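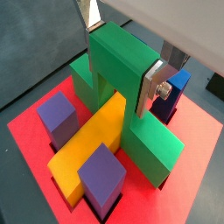 The green arch held by its top bar, with the bolt of the right finger facing outward.

Workshop tips: keeping a small gripper in order

I look after one small robot cell in our workshop. It puts coloured blocks into a red board with holes, and it repeats this all day for our training courses. The work is light, but the fingers need care if the blocks should go in straight. I write down what I do, so that Maham Sethi can do the same when I am on leave.

Before you touch anything

Stop the program, switch the arm to hold and hang the key on its hook by the door. Take the block out of the fingers first. Put one hand under it while you open the gripper.

Check the finger bolts

Each finger plate is held with a hexagonal bolt and a washer. Put the spanner on the bolt and feel if it moves. A loose bolt lets the plate turn a little, and then a tall piece leans when it is lifted. If you find one loose, take it out fully, wipe the thread, and put it back by hand for the first turns. Tighten until it is firm and then stop. I once pulled too hard and had to order a new bracket from Debnath, and the cell stood still for 2 days.

After this draw a thin line with a paint pen over the bolt head and the washer. Next time you see at once if it has turned.

Clean the fingers

Painted blocks leave colour on the metal. Use a soft cloth and a little alcohol on the inner faces of both plates. No sandpaper please, also not the fine one. Benedikt Haberkorn tried it in September and the scratches began to mark the yellow bars.

Let the plates dry with the gripper open. Have a look at the edges too, and if you feel a burr with your fingernail, take it off with a small flat file, always away from the gripping face.

Set the gripping force

Begin low. Close on the top bar of the green arch, lift it a hand's width and push one leg gently with your finger. If the arch swings, raise the force one step and try again. The arch is the best piece for this test, as it is held at the top and both legs hang free. When the arch is good, the purple cubes and the blue block are normally good also.

Look at the board

The slots collect dust in the corners. An old toothbrush takes it out well, and then the vacuum cleaner with the narrow nozzle. Push the board back against its stops, and check with the hand that it does not slide on the table. Teach the position over the slots again only if the board was really moved. Many times I have seen people change the points when the reason was a crumb of paint in the slot.

Grease

The slide inside the gripper gets a very small drop of grease every 2,000 cycles. We use the one from Solex. Too much grease comes out at the fingers and then you can start again with the cleaning.

Start again slowly

Run the first round at low speed and stay at the stop button. Write the cycle number and your name in the blue notebook. Spare bolts and washers are in the drawer marked Sisow, second from the top. If you take the last one, please tell Esko Ikonen the same day.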